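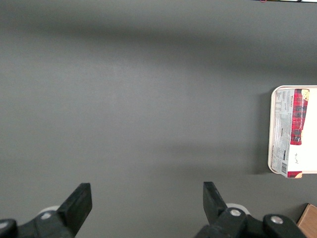 Pradthorpe Community Bindery is looking for new people to join its evening bookbinding group, and we'd love to hear from you! We meet every Tuesday at 7 p.m. in the old Nel building, two floors up from the bakery. Each person gets a stretch of smooth gray tabletop to work on, with plenty of elbow room for folding and sewing, and there are white trays for your needles and thread.

You don't need any experience. Naledi Pillay runs the first 5 sessions and takes everyone through a simple pamphlet, a sewn notebook and then a hardcover with a rounded spine (the fun one – expect glue on your sleeves). After that you pick your own project. Last February Carter Zacharias rebound his grandmother's recipe book, all 300 pages of it, and it now opens flat on the kitchen counter.

We have 16 places. Thread, board and paste are provided, but please bring an apron and any paper you'd like to use for covers.

The group is open to anyone 16 or over living in Pradthorpe or Drurum. To sign up, leave your name and phone number with Shireen Joubert at the front desk, or call in before a session and say hello.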